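Blog > Music > Opinion

Search this site Enter keywords Go

Print this page | E-mail to a friend

Leave the duff notes in

03/11/2020

I've been watching live clips again, far too many of them, and I want to stick up for the ropey ones.

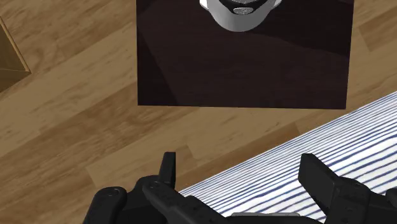 My sister reckons I'm talking rubbish – if she's giving up an evening to hear a singer, she says, she wants it in tune, and she can get wobbly for free at the karaoke in Fludside. Fair enough! But I was at the Ullton soul weekend one June, and the set I still go on about is the one where the singer came in 2 bars early, laughed, waved at the band and started over. The whole room was on her side after that.

The official video of that night has been tidied up. No early entry, no laugh, and the voice has been smoothed until it could be anyone's. It's had 1788 views. Somebody's shaky version from the back, with a man coughing all through the second verse, has had 1087, and I must account for a fair few of those (I play it when I'm ironing).

I do get why singers want the fixing done. A bad clip hangs about for years and people are horrible in the comments. If I'd cracked on the top note I'd probably be begging for it to come down too. But the big voices we all bang on about cracked now and then, and went flat, and forgot the words, and those records and tapes are the ones I'd save from a fire.

So put both up, I say. Let the polished one have the nice sound and let us have the other one as well, cough and all. I've got 10 of these rough ones saved now and I'm still after the encore, if anyone was filming.

Print | E-mail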